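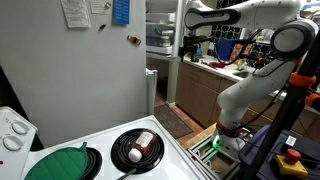 Bridurora is opening a second bakery!

Apr 17, 2024

I've been sitting on this for a week and I can finally write it down. Bridurora, my favourite bakery in the whole of Durkivstead, has taken the old shoe repair shop by the station, and the ovens are already in. I had a nose round yesterday and came home grinning.

Rigoberto Gallegos still does all the bread himself. He bakes 60 sourdough loaves a morning at the first shop (gone by ten, if you're lucky enough to be in the queue at all) and the new place will let him go up to 500 on a Saturday market run. He's keeping the rye with caraway — thank goodness — and adding a soft potato roll I ate two of standing up.

The coffee side belongs to Toàn Doãn, who used to run the Giáp cart outside the library. He's bringing the iced one with condensed milk, and there'll be 71 seats, a few of them out on the pavement.

They're waiting on the sign and one last inspection, then it's doors open. I'll be there early, so come and say hello if you spot me with a bag of rolls.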